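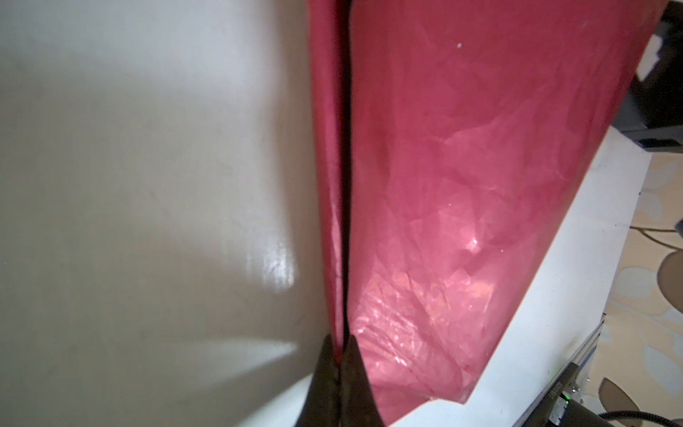
The Year I Learned to Wrap a Bouquet

7/28/21

My kitchen table hasn't been used for eating since November. I blame my cousin's wedding, where I got seated next to the flower arrangements and spent the whole dinner staring at how the paper was folded. The flowers were nice, sure. But the paper! It had little pleats and collars, and I went home wanting to do that more than I'd wanted to do anything in ages.

So I signed up for an evening class in Skotar, a 40-minute bus ride from my place, and paid $206 for it, which felt like a lot until I saw what ribbon costs. We met over a bakery called Brillalov. I ate an almond roll before every class and I regret nothing.

The first thing they teach you is to turn the sheet so a corner points away from you. I'd always laid my paper square, like I was wrapping a shoebox, and wondered why my bouquets looked like burritos. With the corner up top, the paper makes a peak behind the blooms and the two sides come in over the stems. Fold the bottom up, pinch, tie. My first one fell apart on the bus.

We practiced on artificial flowers, and I still do. Real roses bruise if you wrap and unwrap them all night, and fake ones will put up with anything. I bought a box of 200 mixed stems from a wholesaler named Noiphan, and they've been living in my bathtub (I move them when I shower, mostly).
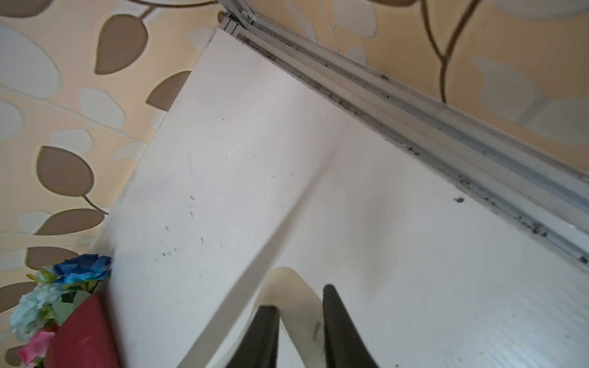

Then there's paper versus film, and people have feelings about this. Kraft paper holds a crease and forgives you. Tissue is pretty and tears if you look at it wrong. Plastic film is loud, slippery, and springs back open the second you let go -- but it keeps its shape in the rain, and I live somewhere with plenty of that. My teacher liked a layer of each, film on the outside. I've come around to it, though I still need tape and the occasional bad word.

Color is the part I could talk about all day. Dark paper makes pale flowers jump out at you. Pink on pink can go mushy. I keep a notebook of what I've tried, and half the pages just say "too much ribbon."
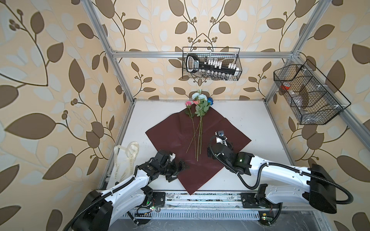 How much paper does a small bouquet need?

One square sheet a little longer on each side than your stems will do it, and you can trim the stems if you come up short.

I've started selling a few through Etix, a little craft market that sets up by the river. My first table brought in enough to pay for the class and a new pair of scissors, and I've already put my name down for the next one. I'm bringing the dark red paper this time, and a lot more tape.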